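4. Marking out the backing sheet

This section covers the pencil guide lines for the Elosier wall display set. Complete section 3 (unpacking and flattening) before you start. The guide lines set the position of every card, label and mounting strip in sections 5 to 8, and an error made at this stage is carried through to the finished display.

4.1 What you need

One backing sheet from the Elosier pack, white side up
Hard pencil, sharpened
Steel rule, longer than the short side of the sheet
Set square
Soft white eraser
Masking tape, low tack
Scrap paper for testing the pencil

A propelling pencil may be used if the lead is fine. Do not use a ballpoint pen, a fibre pen or a soft pencil. Ink cannot be removed from the backing sheet, and soft pencil smears when the cards are slid into place.

4.2 Preparing the work surface

1. Clear a flat table larger than the sheet on all sides.
2. Wipe the table and let it dry fully.
3. Lay the sheet down with the stamped corner at the lower left. The stamp is on the reverse; lift the corner to check.
4. Tape the sheet at the four corners. Keep each piece of tape within 14 mm of the edge. The border strip will cover this area later.
5. Press lightly along each edge. If the sheet lifts in the middle, remove the tape, turn the sheet over, leave it under a flat weight for 20 minutes and begin again.

Note: Sheets stored upright in the tube may keep a slight curl after section 3. A slight curl does not matter provided the sheet lies flat once taped.

4.3 Drawing the base lines

The layout is built on two base lines, A and B. Line A runs along the length of the sheet. Line B crosses it at a right angle. All other lines are measured from these two.

1. Measure 56 mm in from the lower long edge at the left end of the sheet. Make a small dot.
2. Repeat at the right end.
3. Place the rule against both dots and draw line A in one stroke. Use light pressure.
4. Place the set square on line A at the position given on your layout card (the position differs between the portrait and landscape layouts).
5. Draw line B upwards from line A as far as the set square allows.
6. Extend line B with the rule in both directions.

Caution: Do not measure line B from the short edge of the sheet. The short edges are trimmed in bulk and may be up to 3 mm out of true.

4.4 Adding the parallel lines

Each further long line is drawn parallel to line A at the row spacing printed on the layout card.

1. From line A, mark the first row spacing at the left and at the right of the sheet.
2. Join the marks with the rule.
3. Measure the next row from line A again. Do not measure it from the line just drawn, or small errors will add up.
4. Continue until all rows on the card are marked.
5. Check every crossing with line B using the set square.

The lines should be faint. A line that can be felt with a fingernail is too heavy and will show through the thinner cards. Light falling evenly across the sheet makes faint lines easier to follow; a strong lamp placed directly overhead tends to wash them out.
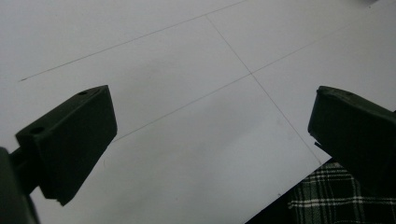 Deepika Nair wrote to us that she had drawn her rows at the correct spacing and still ended up with labels that sloped, and that the fault was in line A: one of her two dots had been measured from the edge of the tape instead of the edge of the sheet. She suggested that the first check should be made before any rows are added. The check is given below as 4.5 and should be carried out as soon as lines A and B are drawn, then repeated when the rows are complete.

4.5 Checking for square

1. From the crossing of A and B, measure 300 mm along line A and make a light dot.
2. From the same crossing, measure 400 mm up line B and make a second dot.
3. Measure between the two dots. The distance should be 500 mm.
4. If the distance is more than 1 mm out, erase line B and redraw it. Check again.
5. Measure from the lower long edge of the sheet to line A at both ends. The two figures should match.
6. Erase the dots.

On the small backing sheet, use 150 mm, 200 mm and 250 mm in place of the figures above.

4.6 Correcting a line

Erase in one direction only, moving away from the nearest crossing. Brush the crumbs off with a dry, soft brush. Wiping with the hand presses graphite into the surface.

If a line has been erased twice in the same place, the surface may have become rough. Move the layout up or down by one row if the card allows it. Otherwise use the reverse of the sheet, bearing in mind that the stamp will then be on the display side and must fall under the border strip.

Do not use a wet cloth, putty remover or any solvent on the sheet.

4.7 Marking the card positions

1. Take the column widths from the layout card and mark them along line A, starting at line B and working outwards to each side.
2. Repeat the marks along the uppermost row line.
3. Join the upper and lower marks only where a card edge will cover the line. Leave the label areas clear.
4. Number each position lightly in its centre. The numbers are covered by the cards.

Position numbers run from left to right, top row first. Owners of the earlier Grusau set should note that its numbers ran from the bottom row upwards. The two layout cards are not interchangeable.

4.8 Before going on to section 5

Leave the tape in place. Section 5 begins with a dry run of the cards, and the sheet must not move during it.

If work stops overnight, cover the sheet with clean paper and place nothing heavy on top. Repeat step 5 of 4.5 before continuing.

Replacement backing sheets can be ordered singly. Quote the code on the reverse stamp and state whether the layout is portrait or landscape.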